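Household Textiles and Surfaces, Unit 2: The Folding Table

Course notes by Ecaterina Roman

Before we speak about folding, we must speak about the table. Many students begin with the cloth, and afterwards they wonder why a thread is pulled. So please look first at the top, with your eyes and then with the flat hand. A thin mark in light wood is easy to miss when the lamp is directly over it. Go to the side of the table and look along the grain. 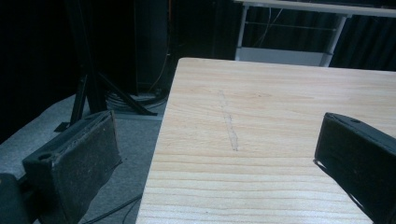

Chidubem Amadi asked whether every scratch must be sanded before the table can be used. My answer is no. If the fingertip passes over it and feels nothing, leave it alone and write it on the table card. If the nail catches, put a cotton sheet over that part until it is repaired.

Next comes the basket. Put it on the near half of the table, so that you do not stretch your arms. The far half stays free for the folded pile. A basket with openings in the walls is good for small cloths - air can pass, and you see a little of what is inside.

Take the pieces out from the top, one at a time. Do not pull a corner from below, even if it is the color you want. Sort first by color: white, peach, green. Sort by size only after this.
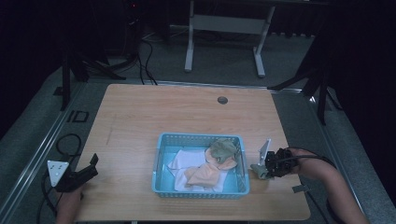
Crumpled pieces should be opened fully and smoothed from the center to the edges. Fold in half, turn, fold in half again. For thin cloth two folds are enough. Thick cloth may need a third, but then the pile becomes high and leans.

When the work is finished, wipe the top along the grain with a soft, nearly dry cloth. Never use the rough side of a sponge.

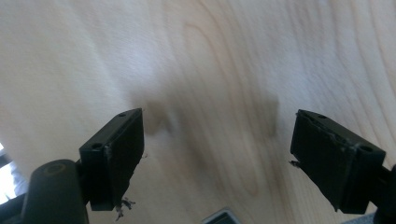 Let the wood dry before you put any textile on it again. Write the date and your initials on the table card, also when you found no new marks.

For next time: read the Jutley handout, page 112, and bring one small cloth from home.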